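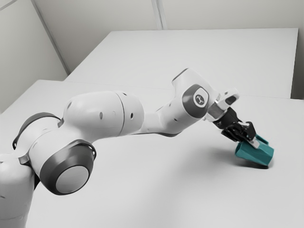
Chaiyaporn wrote in to ask: "Do I really have to redo the tool settings every time I change the finger pads? It's two bits of rubber!" I love this question, because I asked it myself when I started with the Endier cell, and the answer taught me more about the arm than the whole first month did.

Endier cell FAQ – setup and care

Do I have to redo the tool settings after new pads?

Yes, every time, and it's quicker than you fear. A new pad is a little thicker than a worn one, so the closing width changes and the grip point can shift with it. Open the Stundari panel, pick Tool, and run the touch-off on the corner block. Then close the fingers on the gauge and save. Do the same in the simulated cell so the model and the real arm agree.

Why bother with the simulated cell at all?

Oh, this is my favorite part! The model has the same arm, the same two-fingered gripper and a plain white table, and you can crash it all afternoon without bending anything. We try every new grip there first, teal cup included. If a path makes the elbow swing somewhere silly you find out over coffee.

The arm grips the cup fine but it leans. What's wrong?

Maybe nothing. The cup has flat sides, and if the fingers take hold of it at an angle it will sit tilted against the table. Check the approach angle of the wrist first, then the height. If both look right, look at the grip point in the tool file. Ours was saved with the old pads for weeks (my fault) and every cup leaned the same way.

What grip force do you use?

Our setting for the cup is 159 on the panel scale. Heavier parts go up to 286. Start low and work up in small steps. Pads last much longer that way.

How often do you change the pads?

The set I took off in September had done 2685 grips and was shiny at the tips. Shiny is the sign I go by. Wipe them at the end of every shift with a dry cloth – no solvent, it makes them slick.

I get fault 606 when I start up. Help?

On our cell that means the saved tool doesn't match the one loaded. Load the right tool file, clear the fault, and jog the wrist a few degrees each way at slow speed before you run anything.

Can I do the joint covers myself?

Wiping them, sure. Opening them, no. The Clinovthorpe shop does ours and checks the seals at the same time. Power down and lock out before you put a hand anywhere near the arm, even for dusting.

Search this FAQ
Enter keyword Go

Related pages
Touch-off step by step
Cutting your own finger pads
Stundari panel: saving and loading tools
Matching the simulated cell to your table
Packing an arm for the Clinovthorpe shop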